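Skarnedano Housewares Support
Ticket: Handle insert lifts out of rim, perforated storage basket, white
Status: Closed, with workaround
Product group: Kanico perforated baskets
Handled by: Chutima Onsri

Reported problem

Customer has a set of 5 white plastic baskets with gray handle inserts, used on open shelving in a pantry. On two of them the insert at one end rises out of its cutout when the basket is pulled forward off the shelf. On one occasion it came away completely and the basket dropped at the front. No injury. Contents were canned goods. Customer asked whether the inserts should be glued.

First reply

Asked the customer for the weight of the contents, the shelf depth, and whether the inserts had ever been removed for washing. Advised against glue until the cause was known. Most household adhesives do not hold on this plastic, and residue in the cutout makes a later replacement harder to seat.

Customer answered the same evening. Contents weighed on a bathroom scale at 21 pounds in the heavier basket. Inserts had been removed from all baskets once, in September, and washed in the dishwasher on the bottom rack. They were pushed back in by hand.

Step 1: Check load

The Kanico sheet for this size gives a carrying limit and a separate, higher limit for a basket standing on a shelf. 21 pounds is inside the shelf limit and over the carrying limit. Sliding a basket forward by one handle counts as carrying for this purpose, as the front end takes most of the weight once it clears the shelf edge.

Customer moved half the cans to another basket and repeated the pull. Insert still lifted on both baskets. Load was a contributing factor and not the cause.

Step 2: Check orientation of the insert

The insert fits the cutout either way up if enough force is used. It only locks one way. Correct position: the textured surface is where the fingers close on it, and the retaining lip sits under the rim. If the lip is on top, the insert feels tight for a few days and then starts to creep.

Pulled a basket of the same type from the sample shelf and put it on the bench to compare. One grip seated fully on the first push. The other needed a second push at the corner side before the lip went under. No visible gap on either after that.

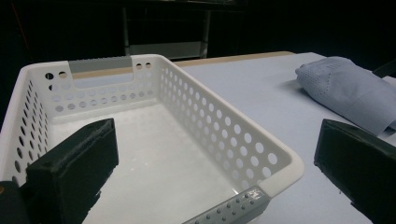 Repeated the removal and refit 40 times on the one end to see whether the lip wears. Some whitening at the bend after the first dozen cycles, no loss of hold. Pull test with a luggage scale hooked through the handle gave the same reading at the start and the end, within what the scale can resolve.

Customer confirmed that one of the two faulty inserts was in upside down. Reversed it. Holds. Ticket left open for the second basket.

Step 3: Check for heat distortion

Second insert was the right way up and still loose. Asked the customer to lay it on a flat counter next to a good one. The loose one rocked end to end. The bottom rack of a dishwasher puts the part close to the heating element, and a thin strip of plastic will take a set if it is leaning on something while it cools.

The basket body can also go out of shape, so this was checked before sending parts. Method: stand the empty basket on a flat surface and press each corner of the rim in turn. If it rocks, the floor has warped. Then measure across the rim at both ends and compare. Customer reported no rocking and the same measurement at both ends. Body is good.

Step 4: Replacement part

Sent two gray inserts from the Plattner parts stock. One to fit, one spare. Part is the same for both ends of the basket.

Fitting instructions as sent:

1. Empty the basket and turn it so the handle faces you.
2. Wipe the cutout dry.
3. Hold the insert with the textured side toward the palm.
4. Start the lip under one corner and work across with the thumb.
5. Push down on the rim, then pull up on the insert. It should not move.

Customer fitted the part on Wednesday and reported that it holds at the reduced load.

Resolution

Two separate causes in the same household. Insert reversed after cleaning on one basket, insert bent by dishwasher heat on the other. Both aggravated by load over the carrying limit.

Care note updated. Old text said "removable for cleaning." New text adds hand wash only for the inserts and a line drawing of the lip position. The note now goes out with reorders as well. There are 2,830 sets in the warehouse with the old card and these will not be repacked.

Workaround for heavy contents: support the front of the basket from underneath with one hand when it leaves the shelf. Customer was also told that cans are better kept in the low bin from the Dridura range, which has a molded handle and no insert.

Comments (4)

pantrymoth
Same thing on mine and it was the upside down one. You can't tell by looking unless you take it out. Would help if there was an arrow on it.

R. in Dayton
Does the top rack count as dishwasher heat? I have done them up there for a year and no trouble.

Chutima Onsri (support)
Top rack is less likely to bend them but we only tested by hand wash, so the care note stays at that. Arrow has been passed on to the product side.

gail_k
I used a zip tie through the two holes next to the handle. Ugly but it's not going anywhere.

Recent tickets in this group

Basket rocks on wire shelving
Yellowing on the side facing a window
Baskets stuck together after stacking
Label clips do not fit round holes
Insert missing from box, one end only
Replacing a cracked rim corner: not repairable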